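Thread on the double sink, now that we've lived with it long enough to have a routine. People from the Keltthorpe renovation group asked for numbers and for how we use it day to day. Posted May 31, 2019, so prices are from this spring.

1/ Budget for sink, faucet and install was 2000. We came in at 1658. The sink itself was 698 from Prurkeo. The rest was the faucet, the drain parts and the plumber. The stone was already paid for under a separate quote from Pluvunska.

2/ It's a 33 inch double basin, stainless. I wanted one big basin. My husband wanted two. We measured the biggest roasting pan, it fit in the right side at a slight angle, and that settled it.
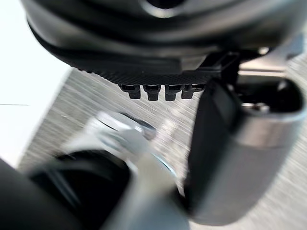

3/ Left basin is for dishes on the go. Right basin stays clear so there's always a place to fill a pot, drain pasta or rinse lettuce. If you let both sides fill up, you have the same problem you had with one sink, only wider.

4/ The rack lives down inside the left basin. In the old place we had one on the counter with a tray under it, and the tray was always slimy. With the rack in the basin, the drips go straight down the drain and the counter stays free.

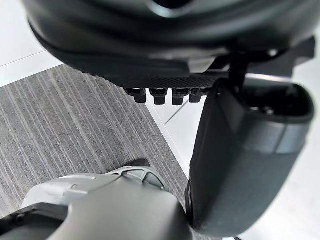

It does need to come out once a week. Crumbs and rice collect underneath where you can't see them. I lift it out, scrub the bottom of the basin with dish soap and a soft brush, rinse, and put it back. Five minutes. I do the drain strainer at the same time.

5/ Cups and glasses first, then bowls, then plates, then anything greasy. My mother did it in that order and I never questioned it. The water stays cleaner longer and you don't end up with a film on the glasses.

6/ On steel: rub with the grain, not in circles. Ours picked up fine scratches in April from a cast iron pan being dragged across it. They've blended in. Nobody else in the house can find them.

7/ The wall. We went back and forth on tile or one continuous surface and picked the white with gray veins. No grout lines next to a sink is worth a lot to me. Soap splashes do show if the light is low, so I wipe it down with a damp microfiber cloth when I do the counter. No vinegar anywhere near the counter itself, that one is marble.
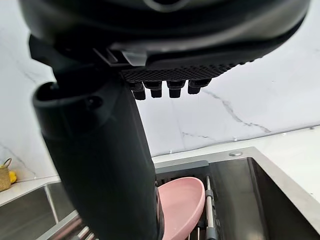
Tayla McKinnon: Doesn't marble stain right away? We were told to stay away from it for a kitchen and ended up with quartz, which I don't love.

It can. Ours was sealed before it went in and we'll reseal every year. So far there's one dull spot from half a lemon that sat overnight. Tomato sauce and coffee get wiped up when they happen. If that kind of thing will bother you every time you look at it, quartz is the easier choice.

8/ Someone asked about the faucet. It's a single lever gooseneck from Ó Dubhghaill. The first one arrived with a stiff lever and they replaced it without an argument, though it took three weeks. I'd buy it again. I would order it before booking the plumber. 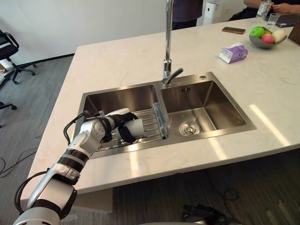
9/ Keeping the counter clear is the part we're still working on. My rule was nothing out except the fruit bowl. That lasted until the first round of colds. The tissues moved in next to the faucet and they've stayed, and there's usually a phone lying back there too. I've stopped fighting the tissues. The phone I'd like to see on a shelf, away from the water.

10/ If we did it over, I'd have an outlet put in closer to the sink end of the counter. I'd also ask for a spare strainer up front. Ours was a separate order and the shipping cost more than the part.

11/ Next up is the cabinet under the sink. Right now it's a bag of bags and four kinds of cleaner. Will add to this thread when it's done.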